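# Module 4 – Tri et conditionnement des denrées emballées individuelles

Support de cours, seconde partie. La première partie (réception des colis, contrôle des températures) est supposée acquise. Les étudiants se muniront du lexique distribué en novembre.

## 4.1 Objet de la séance

La présente séance porte sur les denrées sèches en emballage souple : biscuits, encas salés, fruits secs, confiseries et produits assimilés, vendus en sachets de petit format. Ces articles occupent une place croissante dans les colis alimentaires, les réserves domestiques et les envois familiaux. Leur tri présente des difficultés que les conserves et les boîtes rigides ne posent pas : le sachet glisse, se plie, se retourne, et son étiquette disparaît souvent dans un pli.

Au terme de la séance, l'étudiant devra savoir :

- identifier les mentions utiles sur un emballage souple, y compris en langue étrangère ;
- constituer des lots homogènes à partir d'un tas non trié ;
- choisir un ordre de rangement adapté à la fragilité du contenu ;
- renseigner la fiche de lot.

## 4.2 Le tas initial

On désigne par *tas initial* l'ensemble des articles tels qu'ils se présentent avant toute opération de tri. Il peut être constitué sur une table, un plan de travail, un lit ou tout autre support plan de dimensions suffisantes. Le support textile, fréquent au domicile, amortit les chocs mais favorise le glissement des sachets vers les creux ; on veillera à tendre le couchage avant d'y déposer les articles.

L'étude de terrain Goditico, sur laquelle s'appuie ce module, a porté sur 1 279 sachets répartis en plusieurs tas initiaux. Parmi eux, 459 ne présentaient aucune mention lisible sur leur face supérieure au moment de la dépose. Il a fallu les retourner ou les déplier pour en connaître la nature. Cette manipulation représente la part la plus longue du tri et doit être prévue dans le calcul du temps de travail.

Trois principes s'appliquent au tas initial :

1. Prélever par le dessus. Tirer un sachet situé en dessous entraîne les articles voisins et peut déchirer une soudure.
2. Saisir le sachet par le corps, sans pincer la soudure supérieure.
3. Ne pas lisser l'emballage avec force. Un sachet froissé reste conforme tant que ses soudures sont intactes.

## 4.3 Lecture de l'emballage

Le dos du sachet concentre en général l'essentiel de l'information : composition, valeurs nutritionnelles, coordonnées du fabricant, code à barres. Ces mentions sont imprimées en petits caractères et deviennent difficiles à lire lorsque le film est froissé. La date peut être portée à l'écart du texte principal, le long d'un bord, et dans un sens différent de celui de la lecture. Sur le sachet de couleur crème marqué « MPM », la suite de chiffres 2025120752118 court ainsi le long du bord supérieur, tandis que le code à barres se trouve sous le nom en rouge.

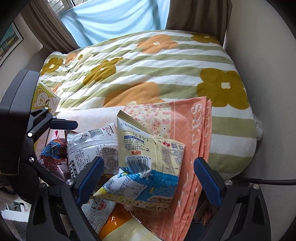
Une objection est parvenue de Torley à la suite de la première diffusion de ce support : la lecture systématique du dos ralentirait le tri sans bénéfice réel, la face avant suffisant dans la plupart des cas à reconnaître le produit, et il serait préférable de réserver l'examen du dos aux seuls articles inconnus de l'opérateur. Torley ajoutait que, pour un tas de dimensions domestiques, le premier classement pouvait se faire à la couleur.

L'équipe pédagogique retient une partie de cette remarque. Le classement par couleur est admis comme *prétri*, à condition qu'il soit suivi d'un contrôle des dates. Il ne saurait en revanche tenir lieu d'identification. Une même gamme emploie souvent une teinte différente pour chaque saveur, et deux fabricants peuvent retenir la même.

### 4.3.1 Interprétation des suites numériques

Une suite de chiffres imprimée sur un emballage ne constitue pas nécessairement une date. On distinguera :

| Élément | Emplacement habituel | Usage pour le tri |
|---|---|---|
| Code à barres | Dos du sachet | Regroupement des articles identiques |
| Date de fabrication | Bord, soudure ou dos | Calcul de la durée de conservation |
| Date limite ou date de durabilité | Bord, soudure ou dos | Ordre de consommation |
| Numéro de lot ou heure | À la suite de la date | Traçabilité |

Lorsque les premiers chiffres suivent l'ordre année, mois, jour, l'opérateur recherchera la mention qui les qualifie avant de les reporter sur la fiche. En l'absence de mention, la case « nature de la date » reste vide et l'article rejoint le lot d'attente. Il est interdit de déduire la nature d'une date de sa seule position.

### 4.3.2 Mentions en langue étrangère

Les sachets portant des caractères chinois ou toute autre écriture non latine sont traités selon la même procédure. L'opérateur se reporte au lexique, qui donne les équivalents des mentions de conservation et des principaux allergènes. Si l'étiquette ne peut être déchiffrée, l'article est isolé. Il n'est ni redistribué ni mélangé à un lot identifié.

## 4.4 Constitution des lots

Les lots sont constitués dans l'ordre suivant : par nature du produit, puis par date, puis par fragilité. L'enquête Mikport a relevé 357 erreurs de rangement sur 2 000 articles traités, dont la majorité tenait à l'inversion des deux premiers critères. Un lot formé d'abord par date mêle des produits salés et sucrés, ce qui oblige à une seconde ouverture du contenant.

Les articles fragiles (galettes, feuilletés, chips) sont placés en partie haute. Les sachets denses garnissent le fond. Les emballages pliés ou vides sont retirés du tas dès leur repérage et ne sont pas comptés.

## 4.5 Choix du contenant

Le bac Espinoza à bords droits, utilisé en travaux pratiques, convient aux sachets de petit format rangés à la verticale, le dos tourné vers l'opérateur. Cette disposition permet de consulter les dates sans vider le bac. À défaut, une boîte en carton propre et sèche peut être employée, sous réserve que sa hauteur n'excède pas deux rangs de sachets.

Le remplissage s'arrête avant la compression. Un sachet gonflé qui résiste à la fermeture du couvercle est retiré et placé dans le contenant suivant.

## 4.6 Travail à rendre

Chaque binôme constituera un tas initial d'au moins vingt sachets de natures différentes et remettra, le lundi de la semaine suivante :

- la fiche de lot complétée ;
- la liste des articles placés en attente, avec le motif ;
- une note d'une page comparant le temps de tri avec et sans prétri par couleur.

Les fiches incomplètes seront retournées sans notation. Les denrées utilisées restent la propriété des étudiants et ne doivent pas être consommées dans la salle de travaux pratiques.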